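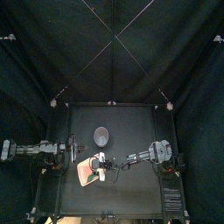 Home | Projects | Reports | Staff Notices | Contact

5 min read

Beltari Food Services – Tray Handling Automation
Progress report to the Laluvell Workplace Fund
Prepared by Kamala Sastry, 7 January 2020

1. Status

Stage 2 is in progress. Bench trials of two-arm handling are under way at the Toledo Street kitchen, using cups and small trays of the sort that pass through the assembly line. Installation on the line has not commenced and will not be proposed until the acceptance criteria in the Stage 1 report are met. Expenditure is within the approved budget. No variation is sought.

2. Bench trials

The workcell has two arms on opposite sides of a tabletop, each with its own gripper, inside a dark fabric enclosure. The matte work surface was selected to limit glare. Tray handling is treated as the harder of the two tasks: a thin tray carried by one side will tilt, and an item resting on it may travel. Cup handling is treated separately, as grip force on a paper wall has to be kept low.

The trial log for the period holds 303 tray transfers. Of these, 11 were recorded as drops and a further 5 were stopped by the operator. Most of the drops were with light, long garnish items that slid once the tray was off level. The revised wrist program limits tilt during the lift and slows the last part of the travel. It has been loaded but the comparison run is incomplete – results will be given in the next report.

Cable routing at the arm bases remains on the defects list. Dridero has quoted for a guided harness and the quote is under review.

3. Effect on staff

The line positions in scope are tray make-up and cup placement. Both involve repeated reaching across the belt and were rated high for shoulder strain in the Stage 1 ergonomic assessment. Under the current plan the reach is removed and the operator's work shifts to loading, checking portions and clearing faults. Total rostered hours are unchanged in the model submitted to the fund.

Two operators have completed bench training and now run trials without supervision. Their feedback has altered the procedure in one respect: fault clearing was written as a supervisor task, which would have left the operator standing at a stopped cell. It is now an operator task, with isolation and tag-out covered in the training module.

Staff have asked whether the new duties will be recognised in the classification structure. The question has gone to human resources and is unresolved. It should be settled before any line installation – operators are being asked to learn fault clearing now, on their existing grade.

4. Next period

Complete the comparison run on the revised wrist program. Close out cable routing. Issue the draft line layout for consultation with both shifts. Obtain a written position on classification.

This site uses cookies to analyse traffic. By continuing to browse you agree to our use of cookies. Accept | Manage settings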